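Sanctions Without a Border: The Pumlow Crisis Simulation
Final project report, International Relations seminar
Aldana Bravo and Valentin Pîrvu

1. Background

Our seminar group was asked to design and run a diplomatic crisis simulation, and to report on how the players behaved when economic pressure was the main tool open to them. We used four states. Celness and Mudard share a river and a long history of arguing over it. Voicu is a larger neighbour that supplies gas to both. Pumlow is a small port territory administered by Mudard, where a majority of residents speak the language of Celness.

The crisis starts when the Pumlow assembly asks for its own customs office. Mudard treats the request as a step toward separation and closes the rail link. Celness calls the closure a blockade. From there the players were on their own.

2. Research question

We wanted to know whether the threat of sanctions changed behaviour more than the sanctions themselves. Much of the reading for the seminar suggests that the threat stage matters most, but in class discussion people tended to talk as if sanctions only began on the day they were announced.

3. Method

The simulation ran over 11 rounds in January. Each state was played by a team with a head of government, a foreign minister and a trade minister. Teams submitted written orders at the end of each round, and we resolved them overnight using a simple trade model in a spreadsheet. Every state began with 800 trade points. A team that fell below half of its starting total had to face a confidence vote, decided by the rest of the class.

Messages between teams had to be in writing. We collected 81 of them and sorted each one as an offer, a threat, a request for information or other. Aldana and Valentin coded the messages separately and then compared results. Where we disagreed we talked it over, and if we still disagreed the message went into "other". This category ended up larger than we would have liked.

4. What happened

The first rounds were quiet. Mudard kept the rail link closed and Celness protested. Voicu offered to host talks at its capital but wanted a fee for port access in return, and both sides turned it down.

The turning point came in the middle of the game, when Celness threatened to freeze the accounts of Mudard officials. Mudard's trade minister moved points out of Celness banks before the freeze took effect. When the sanctions finally arrived they cost Mudard very little. Celness, on the other hand, lost the banking income and had to explain the loss to its own parliament.

Voicu then raised the gas price for both states. It had not threatened this beforehand, and the effect was much sharper. Mudard reopened the rail link 2 rounds later, in exchange for a joint customs office in Pumlow with inspectors from both governments.

5. Discussion

Our results only partly support the reading. The threat from Celness did change behaviour, but in the wrong direction from its point of view: it gave Mudard time to prepare. The surprise price rise from Voicu got a result without any warning at all. We think the difference has to do with how easily the target could move its money. Gas could not be replaced within the game, while bank deposits could be shifted in a single order.

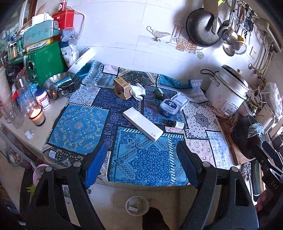

The Pumlow players had the least power and wrote the most messages. Most of these were requests for information, and many went unanswered. In the debrief the Pumlow team said they had learned about the final agreement at the same time as everyone else. We had not planned for this and it was probably the most realistic part of the exercise.

6. Limitations

One run is not enough to draw firm conclusions. The trade model favoured Voicu because we made gas too expensive to replace, and a different setting might have produced a different ending. Players also knew their marks did not depend on winning, so some took risks that a real government would avoid - the price rise may be one of them.

If the project is repeated, we would give Pumlow a vote on any settlement and let teams buy a small gas reserve in the opening round. We would also set the message categories before play begins, and add a separate one for internal disputes.

7. Division of work

Aldana Bravo wrote the scenario and the country briefs. Valentin Pîrvu built the spreadsheet and resolved the orders. Sections 4 and 5 were written together. The country briefs and the order sheets are attached as appendices A and B.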